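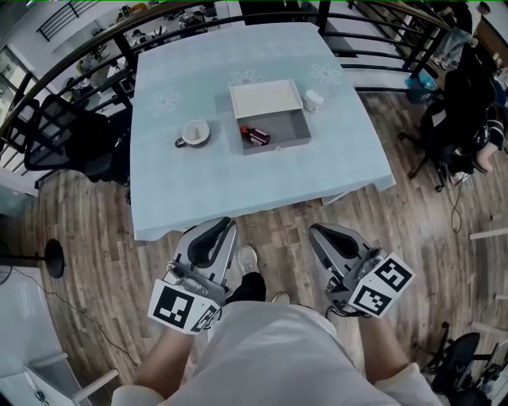
**Tablecloth on the landing table, yes or no?**

**naveed_z**
So we've got a square table up on the landing by the railing, and it's turned into the place where everyone leaves their cup and whatever was in their pockets. I put a pale blue cloth on it in November (daisies, very faint, came from Foredwood) and a grey box with a lid for the small bits. I love it! My other half says the cloth hangs over too far and we'll all be dragging it off with our hips. Do I keep it or go back to the bare table?

**MurrayBolger**
Bare. Cloth near a walkway is asking for it, and you've got a railing right behind with a drop to the floor below. First time somebody catches that edge your tea is downstairs on a desk.

**sarita.k**
Oh don't listen to Murray, he'd have us all eating off planks. Keep the cloth, it's lovely, but get those clip-on weights for the corners. Mine were 4 quid for the set and I've had them on the balcony table through all sorts of wind.

**MurrayBolger**
I've eaten off planks and been perfectly happy.

**nighat_d**
What's the brown glass bottle with the red cap, Naveed? If it's anything that could leak I'd stand it up. I had one on its side in a drawer at Sibiya and the label came off on everything.

**naveed_z**
@nighat_d cough stuff, my dad's. Fair point, I'll stand it up, but then the lid won't shut, the box is too shallow!

**nighat_d**
Then it wants a different box. Or a different bottle, I suppose.

**pejman_t**
Never mind the cloth, can we talk about the cup. That beige stuff inside wants a soak. Spoon of bicarb, hot water, leave it till after dinner.

**sarita.k**
Bicarb did nothing on mine, I use a denture tablet. Works on flasks as well.

**pejman_t**
Denture tablets taste of mint for days. Hard no.

**naveed_z**
Right, ordering the weights. Does anyone know if they mark a thin cloth?

**sarita.k**
The metal ones can, put a bit of felt under.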